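Wrist cameras: worth it, or just more stuff to go wrong?

solderpond
Right, I've been meaning to write this up since June and it's a wet Sunday, so you're all getting it. Some of you know I've been working on the Habte project (two arms, tabletop stuff, learning from demonstrations). I wanted to settle a row we keep having in the lab, which is whether the wrist cameras earn their keep or whether the one fixed camera would do the job by itself.

So I took our bread-in-basket task. Pick up the loaf, put it in the basket, let go, back off. Sounds dull, and it is, but the basket has a fat rope-like rim and the loaf is long, so if you come in low you clip the rim and the whole thing goes sideways. I trained two policies on the same 2,408 demonstrations. Same network, same training time, same everything, except that one gets the fixed view plus the wrists and the other gets the fixed view alone. Then 20 trials each, with the loaf put down at whatever angle a shuffled list told me to. 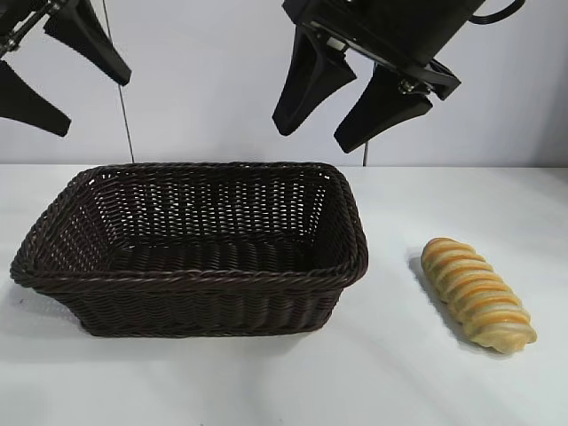 The fixed-only policy managed 16 out of 20, which is a lot better than I'd have bet. The one with the wrist views managed 16 as well. I ran the sums again because I thought I'd read the same column twice! What did differ was how they failed. Fixed-only lost all its misses at the rim. The other one lost 2 at the rim and the rest before it had even got hold of the bread, just sort of dithering over it.

So my question is: would you keep the wrist cameras? They mean more cables, more calibration and a much bigger pile of data to shift about.

mossy_kettle
Lovely write-up, and I'm going to be annoying. 20 trials each is nowhere near enough to say they're the same. You could have a proper gap there and never see it. I'd want a lot more before I unscrewed anything.

solderpond
Fair. I did say it was dull though, and I was the one resetting the loaf every time.

Jamum_Jo
I'd drop them. We did something similar on the Jamum rig with cups, and the wrist views mostly taught the policy to care about reflections. The lights got moved one afternoon and it went to pieces. Fixed camera alone just carried on. Every extra view is another thing that can change on you without asking.

mossy_kettle
That's an argument for mixing up your lighting in training, Jo, surely? If the demos were all done under the same lamp then of course it falls over.

Jamum_Jo
In an ideal world, yes. In my world I get the room I get.

ikeda_m
Masaru Ikeda here, I worked on the Uvora data before moving to Darham. I don't agree with either of you, sorry. A total score hides too much on a task like this. Solderpond's failures are in different places, and that is the result, in my opinion. The fixed camera is good for finding the bread and poor for judging clearance at the rim. Have you tried feeding in the wrist view only for the second half, after the grasp? We had good luck with switching. Also please post a still from the wrist at the basket, I'd like to know how much of the rim it gets.

solderpond
Ooh, no, I haven't tried switching. That's a really good shout. And here you go, one wrist still. The rim's got plenty of room in it but it goes soft towards the top, and there's a great patch of glare on the table, so Jo may have half a point about lighting (only half, mind). The weave comes out nice and crisp lower down, and I do wonder if the policy is leaning on that.

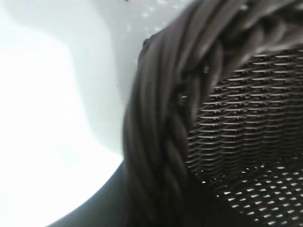
Switching views after the grasp: replies

ikeda_m
Thank you, very useful. I would turn the exposure down and lock it before anything else. With a white table and a dark brown basket, auto exposure will wander about as the arm moves, and your policy has to put up with that on top of everything. Then try the switch. Use whether the gripper is closed as the trigger, nothing clever.

Jamum_Jo
Bit of glare like that is exactly what I meant. I'd call it more than half a point.

mossy_kettle
Could you not stick a matt cloth down?

solderpond
Then I've got to redo the demos, haven't I? I'm not doing 2,408 of those again for a tablecloth. Locking the exposure I can live with, though it'll still want a few fresh demos to fine-tune on.

mossy_kettle
OK, but if you're running it again, please please do more trials this time. And get somebody who doesn't know which policy is loaded to put the loaf down. You might be nudging it kindly without meaning to.

solderpond
I had the shuffled list for the angles! But yes, I knew which one was running, so point taken. Plan is: lock exposure, switch at the grasp, keep fixed-only as the baseline, someone else on loaf duty. Will post the numbers under this when I've got them.

ikeda_m
Please split the failures by stage again when you do. Before grasp, at the rim, after release.

solderpond
Will do.

Contact the moderators | Copyright remains with individual posters | Back to top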